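Search this forum Go
4 min read

Folding policy: 97 out of 100 in the lab, then we moved it to a bedroom

plaltitz_arms
Mon 27 September
Okay so I've been sitting on this for a bit. We trained the cloth folding policy on 4,000 demos, all on the same lab bench, and it got 97 out of 100 on held-out cloths. Great! Then we ran the same checkpoint in a bedroom and it dropped like a rock. I think the bench was teaching it more than the cloth was. Anyone else see this?

Shehu
Yep. Our Arkau runs did the same thing. I'd bet on lighting – have you tried color jitter yet?

bilton_b
I don't buy lighting. You changed the room, the table height and the background all at once and now you want to blame one of them. Change one thing, run it, change the next. Also 97 on a bench you trained on isn't much of a result, sorry.

plaltitz_arms
Fair, and a little harsh lol. Jitter was already in there, Shehu, and it helped less than I wanted. What did help was collecting 3 short batches away from the bench and mixing them in. For the newest one we put a small side table right on the bed, pillow and plaid comforter and all, with other gray cloths lying around so the policy has to care about the one it's working on. 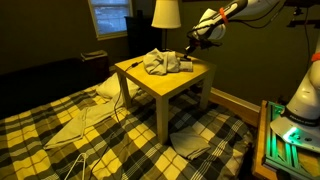 The part I keep arguing with myself about is the mix. Too little bedroom data and it ignores it, too much and the bench score slides. Right now I sample roughly half and half per training batch and it seems okay, but I haven't run enough trials to put a number on it.

bilton_b
Half and half with that much bench data means you're repeating the new stuff like crazy. Check that it isn't memorizing. Hold out a whole room.

Shehu
Agree on the held-out room. Still think it's lighting though.

plaltitz_arms
Holding out a room is next. I'll post both curves when they're done, good or bad.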